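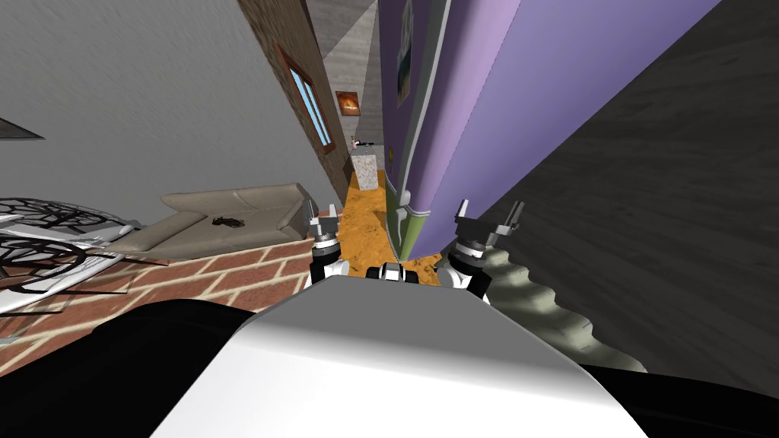

Two grippers, simulated view.

Hard water and the heating circuit: results from the Jundham blocks

Members who manage older housing will know the complaint. A flat on an upper floor has one radiator that stays cool at the bottom, the boiler makes a noise like a kettle, and the fuel bill creeps up over two or three winters. The usual response is to bleed the radiators and turn up the pump. Neither does anything about scale or sludge, and turning up the pump often moves the sludge somewhere less convenient.

Between April and the end of the summer the water treatment group looked at 48 heating circuits in the Jundham blocks, all filled from the same mains supply. The supply is hard. Every circuit was the sealed type with a steel panel radiator in each room and copper pipework. Samples were drawn from the lowest drain point before any work was carried out, then again after cleaning and refilling.

The first finding concerns topping up. A sealed circuit should need very little fresh water once it has been filled. Each litre added brings in dissolved oxygen, which attacks the steel, and a further dose of hardness, which comes out on the hottest surface it can find. Circuits with a slow leak at a valve gland were in worse condition than circuits that had simply been left alone for longer. Age on its own was a poor guide.

The second concerns inhibitor. It had been added to most circuits at some point, according to the cards tied to the boilers, but the cards seldom recorded how much. A dose which is correct for a small flat is too weak for a circuit with a long basement run, and a weak dose can be worse than none, as it protects part of the metal and leaves the rest to corrode in patches. We recommend that the system volume be written on the card in litres, next to the date and the quantity added.

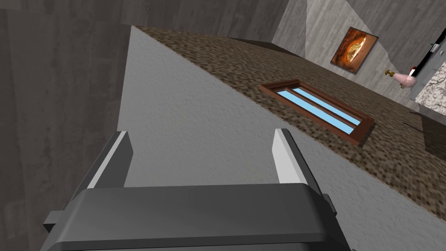
Vol. 3, page 171

Cleaning was done in two ways. The Lovberg method uses a mild acid cleaner circulated warm, followed by a neutralising rinse. The Sunen method uses a dispersant and a high flow rate, with the flow reversed at intervals, and no acid at all. Both cleared loose black sludge from the radiators. Only the acid cleaner made a clear difference to hard scale in the boiler itself. It must not be used where there are aluminium parts, and the boiler plate should be checked before the cleaner is ordered.

Rinsing takes longer than most contractors allow. The test is simple: compare the conductivity of the water leaving the circuit with that of the mains. Rinsing continues until the two readings are close. Looking at the water is not enough - it runs clear well before the cleaner has gone. Total water used for rinsing across all the circuits was 1,437 litres more than planned, and the allowance in the specification has been changed to suit.

Softened water was tried for the refill in a few cases, using a portable Tedesco unit. Results are mixed. Scale is reduced, but base-exchange softened water may not suit every inhibitor, and the makers of some boilers do not permit it. Until there is a full winter of readings we suggest filling with ordinary mains water, dosing correctly, and mending the leaks.

The revised record card is printed on the back of this issue and may be copied. Completed cards should be kept with the boiler. Readings from other hard water districts would be welcome, particularly where the pipework is mostly steel.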